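Workshop notebook – March, small parts storage

Started on the drawer organizer this morning, 9:30. It has been on the list since Leonie asked where the M3 washers live and got three different answers. The yellow unit goes on the white table for now, and the old tins stay on the shelf until everything in them has been sorted.

Checked how the drawers run before putting anything in them. Clear plastic, so contents can be read from the front, but I still want labels. Meinrad has a roll of 24 mm tape left over from the Griltel job.
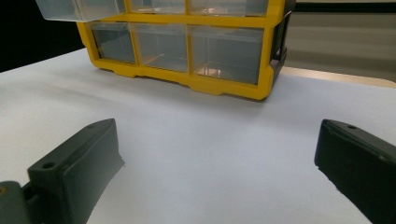

Widths are not all the same, so the layout has to follow the drawers. Plan for the bottom two rows: washers and nuts in the narrow ones on the left, short screws in the middle, standoffs and anything long in the wide ones on the right. Roughly 400 loose screws in the first tin alone, most of them M3 and M4. Anything with a damaged head goes in the scrap can.

Heidrun wants the crimp terminals kept apart from the hardware – agreed, they stay in the Jeteck box. 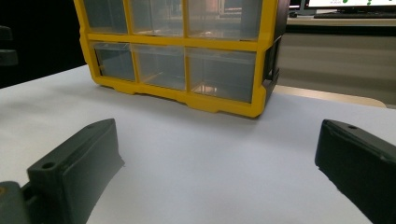
Alois asked about hanging the unit on the wall over the bench. I would leave it on a table until we know what it weighs full. If it does go up, it needs proper screws into the studs, and low enough that Leonie can reach the top row.

To do:
Order 5 mm spacers from Sakalauskas
Get label tape from Meinrad
Sort tin two (mixed, inch and metric)
Ask Mechthild if she still needs the brass inserts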